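From: Hatem Gaber
To: dudilby-household list
Date: Jan 9, 2020
Subject: Re: Winter coats, hang or fold?

On the Dudilby list, Soliman wrote:
> We have one closet for the whole apartment and the rod is already
> bending. I have three quilted jackets that get worn maybe twice a
> month, and I would like them off the hangers. Every time I fold one
> it ends up the size of a bed pillow and the shelf is only 28 inches
> wide. Do people here hang theirs all year? And does folding wreck
> the padding? I asked at the dry cleaner and got a shrug.
>
> Also, is it worth paying for those vacuum bags?

I fold mine and have for years. The padding has held up fine, but I don't press it down hard and I don't leave anything heavy on top.

The main thing is to do it on a bed. I used to fold jackets standing up, holding the collar under my chin, and they came out lopsided every time. A table is too narrow for the sleeves. On a bed you can lay the whole jacket down and walk around to the other side when you need to. I don't strip the bed first or move the pillows, I just use the part below them.

My order is this. Empty the pockets. Close the zipper all the way, or every snap if it has snaps. Lay the jacket face down and smooth it from the collar to the hem with the flat of your hand. Bring the sleeves in across the back so they overlap. Then fold the sides in a little until the width matches your shelf – for you I would aim for half the shelf, so two fit side by side. Last, roll from the hem up toward the collar, slowly, letting the air out as you go. If the jacket has stitched channels running across, the roll follows them and it goes pretty easily. Vertical channels fight you more and I fold those in thirds.

The teal one on the flowered quilt: 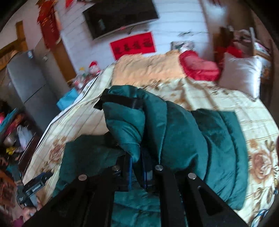
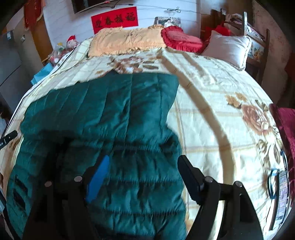

Harix wrote back to me off list and said I could pass it on: rolling is fine for synthetic fill, but a down jacket should hang, or at least sit loose in a big cotton bag, and a velvety outer fabric will pick up crease marks if the roll is tight. Harix also puts a strip of old sheet inside the roll so the fabric isn't rubbing against itself. I haven't tried the sheet. I have seen the crease marks, on a brown jacket I left rolled until March. They came out after an evening hanging in the bathroom with the shower going, all but one line near the collar.

So for Soliman, check the label inside the side seam before you decide. If it says polyester, roll it. If it says down, give that one the hanger and roll the other two.

On the vacuum bags, I bought a set from Skarkska and used them one winter. They do save space. The jackets came out flat and stiff and took days to get their shape back, and one bag had a bad valve and filled up again on the shelf. I would use them for spare blankets and leave the jackets out of them. A plain pillowcase does well enough for a rolled jacket, and you can write on a piece of masking tape which one is inside.

Two other things I should have put higher up. Make sure the jacket is fully dry, including the cuffs and the inside of the hood, before it goes in anything. And if you wear it twice a month, don't put it on the top shelf. I did that with mine and ended up pulling the whole stack down whenever it got cold.

If anyone has a good method for long coats, the knee-length kind, please post it. Mine is still on the back of the bedroom door.

Hatem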